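How a Robot Learns to Fetch an Orange
A story from the shared workshop at Nevbridge, for readers of eight and up

Have you ever tried to explain to somebody how to tie a shoelace, using only words and keeping your hands in your pockets? It is terribly hard. You say "make a loop", and they make a loop the size of a dinner plate, and then you say "no, smaller", and before long you are both cross and the shoe is still undone. It is so much easier to kneel down and say, "Watch me!"

Robots have the same trouble, only worse. A robot has never seen a shoelace, or a cupboard, or an orange. If you want to tell it in words how to take something out of a little cupboard, you have to tell it how far to reach, how high, how wide to open its fingers, when to stop, how hard to squeeze and which way to go home again. Loan Mai, who looks after the robot bench at our workshop, once wrote down every instruction for picking up a single toy brick. She filled 24 pages, and then somebody moved the brick a little to the left and she had to start again. (She still has the pages. Her little brother draws dragons on the backs.)

So these days Loan and her friend Thoa Lưu do it the kneeling-down way. They show the robot.

Fingers you can hold

First you need a hand, and the robot's sort of hand is called a gripper. Most grippers have two fingers that come together, a bit like kitchen tongs. Now, you would think a gripper had to be fixed to the end of a robot arm, and very often it is, but there is another kind that a person can simply pick up and hold. You squeeze it, the fingers close. You let go, the fingers open. It feels rather like one of those grabbers people use for picking up litter in the park.

Thoa built the first of ours at her kitchen table one September, and it was called Nông, and it was not very good. The fingers were hard and shiny and everything slid out of them, especially grapes. The second was called Plallov and had soft pads on the fingers, and that made an enormous difference. Try it yourself! Pick up a marble with two teaspoons, and then stick a bit of sponge on each spoon and try again. The sponge squashes round the marble and hugs it, and the marble stays put.

Eyes as well as fingers

Fingers are only half of it. A camera goes on the gripper too, looking out past the fingertips, so that it sees just what the gripper is reaching for. The camera has a very wide lens, the kind that makes straight things look bendy near the edges, like your face in the back of a spoon. It looks funny, but it means the robot can see the cupboard and the room beyond it all at once, and knowing where you are in a room is a great help if you are trying not to bump into it.

You may also spot square cards with black and white patterns on them, a little like the squares people scan with their phones. A computer is marvellously good at finding a pattern like that, even when the card is tipped over sideways. Once it has found the card, it can work out where the card is and which way it is facing. If the card is on a gripper, then it knows where the gripper is as well. Clever, isn't it?

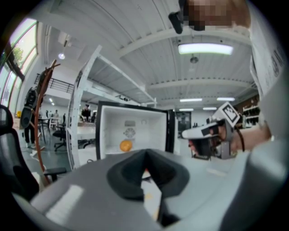 Once everything is switched on, somebody does the job by hand, slowly, and the camera remembers it all. Reach in, close the fingers, lift, come out, put it down. Then they do it again, starting from a slightly different place, and again with the cupboard turned a bit, because a robot that has only seen a thing done one way gets into a dreadful muddle when anything changes. Thoa likes to do 30 goes and then have a biscuit. By the time Loan added up all the practice goes in the big notebook there were 2,044 of them, and that is a great many biscuits.

The computer then goes through all those goes, looking for what they have in common. When it thinks it has the idea, a real arm gets its turn. Ours is called Breltetti and it is slow and creaks at the elbow. On its first morning it closed its fingers on nothing at all and carried the nothing very carefully to the table. We all clapped anyway.

Something to try at home

You will need a friend, a pair of kitchen tongs, an orange and a cardboard box. Put the orange in the box. Your friend shuts their eyes and holds the tongs, and you may only use words. See how long it takes! Then swap over, but this time let your friend watch you do it once first. Write down both times, and if you get stuck, have a rest and eat the orange.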